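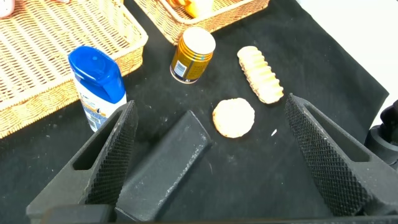 黑色的布会不会太容易沾灰？Eteo上一位买家在下单前这么问我，还说她家里有猫，桌上放什么都是一层毛，她想要的是篮子，可又怕配的那块布三天就得洗一次。

会沾，我先老实讲。碎屑、面包渣、干皮屑，落在黑布上都看得清清楚楚，浅色的布就能蒙混很久。可我自己用下来还是喜欢黑的，浅蜜色的藤编往上一放，颜色特别稳（我试过米白，整张台子灰扑扑的，像没睡醒）。布拎起来到阳台抖两下就好，真要洗，丢洗衣机冷水轻柔，别烘干，烘过一次会缩，边上会翘。有猫的话买个粘毛滚筒吧，我没有更高级的办法。

好，说回篮子。这一套叫Erance台面收纳篮，Wirnar家做的，我从二月开始卖，自己家里也用着两套，一套在玄关，一套在厨房和洗手间中间那个尴尬的小台子上。那个台子什么都放：洗发水、饼干、水果、还没拆的小包装，谁路过都顺手搁一样。以前我用塑料盒，透明的，里面乱成什么样外面全看得见，越看越烦！换成编织篮以后，同样是乱，乱在里面，我就当没看见。

一套里有什么：大号长方形篮一只，小号篮一只，黑色垫布一块。单买篮子也可以，价钱在下面。

大号是敞口的，边沿编得很厚，一圈鼓出来，手伸进去拿东西不会刮到手背。我最在意的就是这一圈。之前卖过另一家的，样子差不多，边收得很薄，用两个月藤条头就翘出来，勾毛衣，勾丝袜，勾得我一肚子火，后来全下架了。Erance这款的藤条头是往里藏的，翻过来摸底下也是顺的。新的刚拆开会有一点草味，放通风的地方两天就散了，别喷香水去盖，混在一起更难闻，我试过，真的。

小号我拿来放水果和零食。橘子、香蕉、小袋坚果都行，软桃子不太推荐，底下的编纹会压出印子。饼干卷这种长的、有棱的，横着放刚刚好，竖着放会倒。

瓶瓶罐罐能不能放？能，但是洗发水、沐浴露我一般立在篮子外面，就放垫布上，要用的时候一把抓走。放进篮子里的话瓶底的水会渗到编纹里，时间长了发黑。非要放，底下垫一片硅胶杯垫，或者先把瓶底擦干。藤编怕潮，这一点没什么好商量的，淋浴间里面请不要放，谢谢！

清洁：平时用软毛刷顺着纹路刷，缝里的渣子倒扣过来拍一拍就掉了。脏得厉害用拧得很干的湿布擦，擦完放阴凉处晾，不要暴晒，晒过会脆。我有一只忘在窗台晒了一整个夏天，后来一捏就咔咔响，现在拿来装晾衣夹，也还能用啦。

尺寸和价格我写在一起，省得大家翻：
大号篮，外沿最长边53厘米
整套（大号、小号、垫布），191元
小号篮单买，60元
大号单买请留言，库存不太稳定，有时候Wirnar只肯整套发

量尺寸的时候请量台面，别量柜子外面。好几位买家把柜子外宽报给我，结果里面少了一截，篮子卡在门那里进不去。还有，手工编的东西每只都有一点出入，颜色也有深有浅，同一批里挑两只放一起都不会完全一样。介意的朋友请先跟我说，我可以帮你挑颜色接近的，挑不到我也会直接告诉你。

常有人拿它跟Majumder那款比。Majumder的编得更密，更硬挺，也更重，拿来装书装杂志是好的。我自己每天要把篮子端来端去，擦台子、换布、找钥匙，轻一点的顺手，所以厨房这边我选Erance。如果你是放在书房，一放就不动了，那Majumder你可以认真考虑，我店里也有，别客气（卖哪个我都高兴）。

发货走纸箱，小号会套在大号里面，中间塞纸，垫布折好放最上面。垫布刚打开有折痕，熨一下或者铺几天自己就平了，我一般懒得熨。收到以后请先看边沿有没有断条，有断的拍给我，直接换。用了一阵子再说是运输断的，我就比较难办了。

留言一般晚上九点以后回，星期天不发货。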